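Home | Notes | Methods | Archive | Contact

Filed under: Robot Learning, Opinion

Count the starts, then the episodes

Most groups that collect demonstrations for manipulation report one number, the episode count. Ours at Mendus was 3272 at the end of March, and it told us very little. A set of that size can hold a few dozen distinct situations repeated until the operators could do them half asleep. The policy trained on it will do well on those situations and badly one slot over.

I want to argue for a different number: distinct starting states. For a sorting or stacking task, that means which pieces are in the rack, in which slots, leaning which way, and what is already on the tray. When we went back through the log of our toy-food task with that definition, the 3272 episodes reduced to 207 starts. The rest were repeats with small differences in hand path.

The usual defense of repeats is that they average out operator noise. They do, up to a point. In our runs the gain flattened after 8 repeats per start. Past that, an hour of operator time was better spent moving the pieces.

Clear parts make this worse. A transparent rack shows its own edges, the edges behind them and a tint where they overlap, and the view from the wrist changes a good deal with a small change in angle. If the rack has sat in one position for the whole collection, the model has had no need to find the slot. It can learn where the slot was. Rotate the rack and the fingers close on a divider.

Partial builds are also undersampled. Operators like to begin with an empty tray and finish with a complete burger, so the middle of the task is only ever seen on the way through – always after a clean previous step. I would start a third of all episodes halfway, with the stack slightly off center and the cheese crooked. Leave it crooked. Straightening it before recording removes the case the policy most needs.

None of this requires new hardware. We log starts in a plain table with a row for each layout, and the operator draws the next row from a shuffled list. Setup takes longer and the daily episode count falls, which looks bad in a weekly report. The report should change.

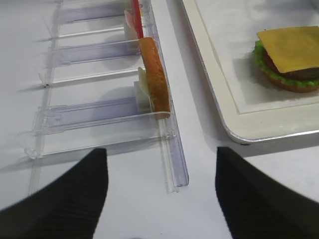 Shafiq Nanayakkara: I agree on repeats but would be careful with the flat point. On Dorkon we kept seeing gains well past 8, mainly on thin pieces that stand on edge. It may depend on the part more than the task. Do you have the curve split by piece?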